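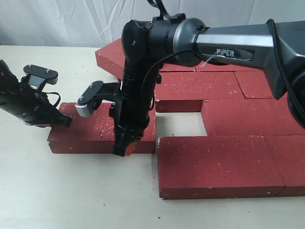 Tivombridge Community Workshop: Opening-Up Safety Checklist, With Comments

Walked through 12/01/2024 by Leonora Lagman. Comments are mine unless marked Z.T. for Zübeyde Tatlı, who kindly came along with the flashlight.

1. Front door and exit signs
OK. Both signs lit. The door still sticks a little at the bottom, as anyone who has ever arrived with a full box of groceries will tell you, but it opens all the way with a good push.

2. Fire extinguishers (4)
Three OK. The one by the Burnia room has its pin in and its needle in the green, but the tag was last initialed in July, so please, whoever is on next, do look at it and sign!

3. Smoke alarms
OK. Pressed every one. Z.T.: The hallway alarm chirped twice afterward. I put in a new battery and stood there listening for a good while, and it kept quiet.

4. Floors and walkways
Needs attention. The mat near the sinks has curled up again at one corner. I taped it, but tape is only tape, and I would love to see a proper new mat before the wet weather settles in.

5. Ladders
OK, except the 8-foot stepladder, which has a loose rubber foot. I've moved it to the Natell closet with a note on it. Please don't borrow it, even for a quick light bulb.

6. First aid kit
Low on small bandages and out of burn gel. Everything else is in date. Z.T.: I'll pick some up on my way home from Butt Street.

7. Hot water at the sinks
Not checked. I left the thermometer on my kitchen counter, I'm sorry to say.

8. Room capacity notice
OK. Still says 80 and still easy to read from the door.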